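報道関係者各位

2025年9月18日
株式会社ストンドネス(Stondness)

りんごの産地直送定期便「Plovora(プロヴォラ)」、今季の申し込み受付を開始
品種の入れ替えと配送箱の変更を実施、小容量コースを新設

食品通販事業を手がける株式会社ストンドネス(以下、当社)は、りんごの産地直送定期便「Plovora」の今季分の申し込み受付を、本日より専用サイトで開始しました。今季は取り扱い品種を7品種とし、少人数世帯向けの小容量コースを新たに設けます。あわせて、配送箱の仕様と、傷や色むらのあるりんごの取り扱い方法を見直しました。

■「Plovora」について
「Plovora」は、収穫期の異なるりんごを、季節の進み方に合わせて順番に届ける定期便です。ひとつの品種を長く保管して出荷するのではなく、その時期に収穫を迎えた品種を選果場から直接発送します。そのため、届く品種は回によって異なり、天候によって順番が前後することもあります。

前季の利用者は2626世帯でした。利用後のアンケートでは、品種ごとの味の違いがわかりやすいという回答が多く寄せられた一方、「一度に届く量が多く、食べきる前に食感が変わってしまう」「箱が大きく玄関に置いておけない」といった声もありました。今季の変更は、主にこうした意見を受けたものです。

■今季の主な変更点

1.小容量コースの新設
従来の標準コースに加え、1回の量を標準コースの半分にした小容量コースを設けます。配送回数は標準コースと同じで、届く品種も変わりません。申し込み後のコース変更は、次回発送分の締め切り前であれば専用サイトのマイページから手続きできます。変更に手数料はかかりません。

2.品種構成の見直し
今季は早生から晩生まで7品種を取り扱います。このうち2品種は今季からの取り扱いです。いずれも酸味のはっきりした品種で、生食のほか、焼きりんごやジャムなどの加熱調理に向いています。前季まで取り扱っていた早生の一部品種は、輸送中の傷みが出やすいことから今季の構成から外しました。

3.配送箱の変更
果実を一個ずつ仕切る方式を取りやめ、くぼみのついた紙製の緩衝トレーを使用します。箱の高さを抑え、冷蔵庫の野菜室にトレーごと移せる寸法としました。箱とトレーはいずれも古紙として出すことができます。

4.「訳あり」表記の廃止
枝ずれの跡や色むらのある果実は、これまで「訳ありりんご」の名称で別に販売していました。今季からはこの名称を使わず、「家庭用」として定期便のコースのひとつに組み込みます。味と鮮度の基準は贈答用と同じで、外観の基準のみが異なります。押し傷、虫害、腐敗のある果実は、家庭用にも含まれません。

■産地と生産者について
「Plovora」のりんごは、Ullum(ウルム)果樹生産組合に所属する生産者の園地で栽培されています。同組合との取り組みは今季で7年目になります。

今年の8月は日中の気温が高い日が続き、一部の園地で日焼け果が確認されました。同組合では、果実に直射日光が当たりすぎないよう葉摘みの時期を遅らせ、樹勢の弱い木では着果数を減らすなどの対応をとりました。早生の品種では例年に比べて着色がやや遅れていますが、糖度は出荷基準を満たしています。中生以降の品種については生育の状況を確認しながら収穫日を決めるため、発送日は確定次第、申し込みをされた方に電子メールでお知らせします。

当社は同組合と、シーズン前に買い取り数量の下限を取り決めています。市況が下がった場合も、この数量は取り決めた価格で買い取ります。家庭用についても同様の取り決めを設けており、今季はその対象を組合の全生産者に広げました。

■りんごの保存方法について
前季のアンケートでは、保存方法についての質問が特に多くありました。今季は初回の箱に保存の手引きを同封します。主な内容は次のとおりです。

・届いたら箱を開け、傷みのある果実がないか確認してください。傷んだ果実がある場合は、ほかの果実から離してください。
・常温で置く場合は、直射日光と暖房を避け、涼しく風通しのよい場所を選んでください。
・冷蔵する場合は、一個ずつ紙で包み、数個ずつポリ袋に入れて口を軽く閉じ、野菜室で保存してください。
・りんごはエチレンを放出します。葉物野菜やキウイフルーツなどと一緒に置くと、それらの熟成や傷みが早まることがあります。
・切った果実の変色を抑えるには、薄い塩水に短時間つけ、水気を切ってください。

表面にべたつきやつやが出る場合がありますが、熟すにつれて果皮に現れる天然の成分によるもので、ワックスではありません。品質に問題はなく、水洗いして皮ごと食べられます。
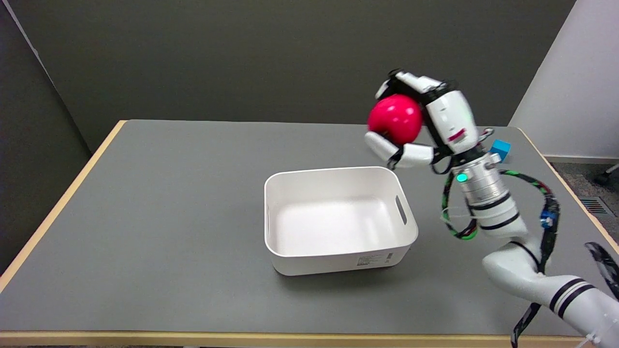
果皮の赤みの濃さは、品種や日当たりによって変わります。赤みの薄い果実が必ずしも未熟というわけではなく、葉を多く残して育てた果実では、色が淡くても十分に甘みがのることがあります。手引きには、今季の各品種について、食べごろの見分け方と向いている調理法を一覧で載せました。同じ内容は専用サイトでも公開しており、定期便を利用していない方も閲覧できます。

■直売会の開催
定期便の開始に合わせ、当社の直営店「Makokha(マコカ)」の店頭で直売会を行います。早生品種の量り売りのほか、家庭用りんごを使ったジュースと焼き菓子を販売します。ジュースは1杯430円(税込)です。直売会では試食を用意し、その場で定期便の申し込みも受け付けます。

量り売りは一個から購入できます。袋は有料となりますので、買い物袋をお持ちください。入荷量には限りがあり、売り切れ次第終了します。開催日時は、収穫の進み具合を確認したうえで店頭と専用サイトに掲示します。

■申し込みについて
受付方法:専用サイト、または「Makokha」店頭
コース:標準コース、小容量コース、家庭用コース
支払い方法:クレジットカード、口座振替、コンビニエンスストア払い
配送地域:日本国内(一部の離島を除く)
休止・解約:次回発送分の締め切り前であれば、専用サイトから手続きできます。解約金はかかりません。

各コースの価格と締め切りは専用サイトに掲載しています。申し込みが予定数に達したコースは、期間中であっても受付を終了することがあります。前季から継続して利用される方には、受付開始の案内を別途お送りしています。住所やコースに変更がない場合も、継続の確認手続きが必要です。

届いた果実に輸送中の傷みがあった場合は、到着の翌日までに、傷んだ部分がわかる写真を添えて専用サイトの問い合わせフォームからご連絡ください。状態を確認のうえ、代品の発送または返金で対応します。

■今後の予定
当社では、晩生品種の出荷が終わったあとに利用者アンケートを行い、結果を専用サイトで公開します。また、家庭用りんごを原料とした加工品について、Ullum果樹生産組合と共同で商品化を検討しています。発売時期や価格は決まり次第発表します。

■会社概要
会社名:株式会社ストンドネス(Stondness)
事業内容:農産物および加工食品の通信販売、直営店「Makokha」の運営

■本件に関するお問い合わせ
株式会社ストンドネス 広報担当
取材および掲載用資料のご依頼は、当社ウェブサイトの報道関係者向けフォームで受け付けています。園地の取材をご希望の場合は、収穫作業との調整が必要となるため、希望日を複数ご記入ください。

※本リリースに記載の内容は発表時点のものです。品種および発送時期は、天候や生育状況により変更となる場合があります。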